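Chapter 7
Reading a League Table

I learned to read a league table before I could properly read a book. My dad would spread the sports page over the breakfast dishes, find Trostcombe (usually near the bottom, sorry Dad) and ask me how many points we needed to climb one place. It was the best math lesson I ever got, and I'm going to steal it for this chapter!

So let's start with a match. One wet night in October, Trostcombe went to Uston and won 2-0 in front of a crowd of 1031. A win is worth three points, a draw is worth one, and a loss gets you nothing but a long bus ride home. Trostcombe had 13 points after the final whistle, so you can already work out what they had when they got off the bus that evening.
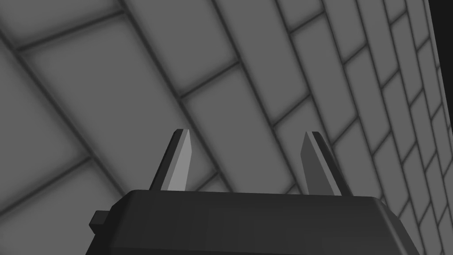 Image credit: Zaugg. Used with permission.

Now for the part that trips people up, and it tripped me up for years. Two teams can have the same number of points and still sit in different places. Ero were on 13 points that night as well, but they finished it one spot above Trostcombe, and my phone filled up with angry messages from my family. The answer is goal difference: take the goals a team has scored and subtract the goals it has let in. In this league, when the points are level, the bigger number goes on top. (Yes, it can be a negative number. Trostcombe fans know all about those.)

We'll build a full table from scratch in Section 7.1, one round of results at a time, and then look at leagues that break ties in other ways, such as the results between the two teams. Keep a pencil handy, and some scrap paper too, as we'll be rubbing out and moving teams around a lot.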